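Dallenia 2 on Mobile: Notes After the Spring Update

28 April 2022

This blog has followed the Dallenia series since the first game was released for phones, and several readers have written to ask whether the sequel merits the storage it requires. The following remarks are based on the current version, played on a mid-range tablet over 14 evenings.

Dallenia 2 is a turn-based strategy game in which the player governs a river province and defends its towns. The campaign now contains 94 missions, and the difficulty rises more evenly than it did at launch. The colour palette has been revised, so that friendly and enemy units can be told apart on a small screen.

Units and upgrades

Each unit has its own upgrade path. Archers remain the most dependable choice in the early chapters, although the river barges become valuable once the Zelmont region is opened. Players should note that upgrades cannot be reversed. I spent 366 silver on a siege tower that was of little use in the next chapter.

The Kivdale map deserves particular mention. It has two bridges and one ford, and the computer opponent will generally favour the ford – a habit that the update has not corrected.

Multiplayer

Matches may be played online or by passing one device around the table. The second option suits an evening with friends, and a full game takes less time than most card games. Online ranking is reset at the start of each season. My rating stood at 2101 before the last reset and has not recovered.

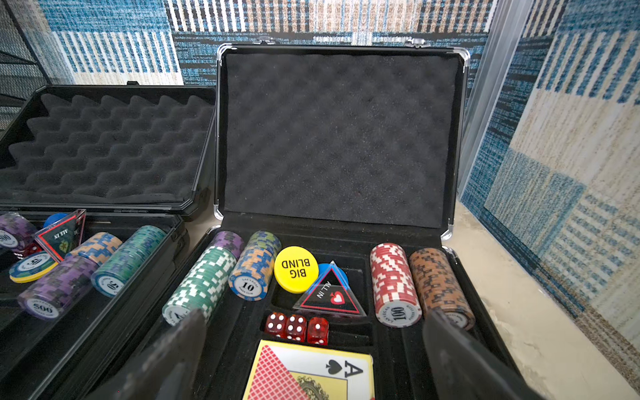

Purchases and advertising

The game is free to download. Advertisements appear between missions and may be removed by a single payment. Cosmetic banners are sold separately and have no effect on play. The Hong banner set will be withdrawn in May, according to the notice on the title screen.

Saved games from the first title cannot be transferred.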